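5. Setting up the battery monitor

The Geddes monitor measures current through the shunt on the negative side of the bank. It must be told the size and type of the bank before its readings mean anything.

Caution: Turn off the inverter and all loads, and cover or isolate the solar panels, before you touch any cable.

5.1 Fitting the shunt

1. Remove the main negative cable from the battery.
2. Bolt the short link cable between the battery negative post and the side of the shunt marked BATT.
3. Bolt the main negative cable to the side marked LOAD. Nothing else may be left on the battery negative post.

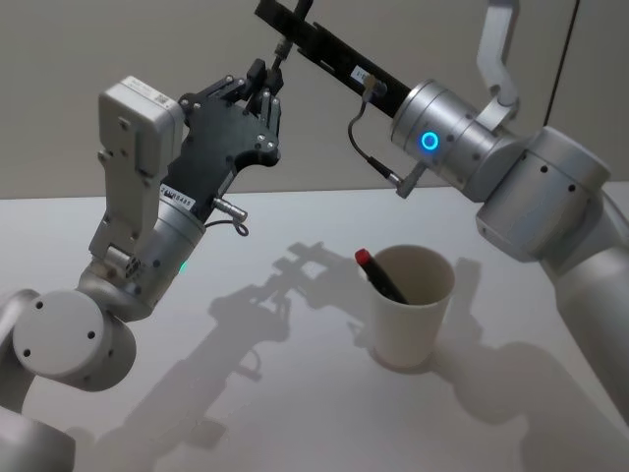 4. Run the thin red sense wire to the battery positive post through its in-line fuse. Fit the fuse last.
5. Plug the data lead into the shunt and into the back of the display. The display should light within a few seconds.

Note: If the display stays blank, check the fuse before anything else.

5.2 Entering the bank size

1. Hold SET until the menu opens.
2. Choose CAPACITY and enter the total in amp hours. Two 100 Ah batteries in parallel are entered as 200. The same two in series are entered as 100.

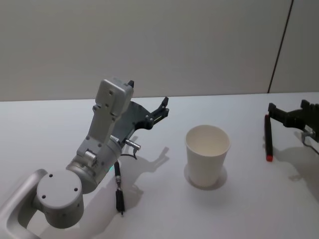 3. Choose TYPE and pick flooded, AGM, gel or lithium.
4. Choose LOW ALARM. The factory setting is 58 per cent, and most owners of lead-acid banks leave it there.
5. Press SET once to save.

5.3 First synchronisation

1. Charge the bank fully, with the loads off.
2. Wait until the charger drops to float.
3. Hold the up and down keys together until the display shows 100%.
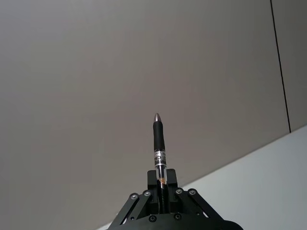
5.4 Checking the reading

1. Switch on one load of known size, such as a cabin light.
2. Compare the current on the display with the rating on the load. A minus sign means the bank is discharging.
3. If the sign is the wrong way round, the shunt has been fitted in reverse. Isolate the bank and go back to 5.1.
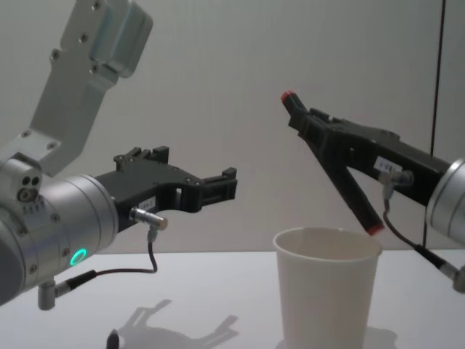 Kenneth Laing

Repeat the synchronisation once a month if the bank is rarely charged to full. A van laid up over winter will need it again before the first trip. The procedure is the same for the older Geddes display, except that its SET key is on the side.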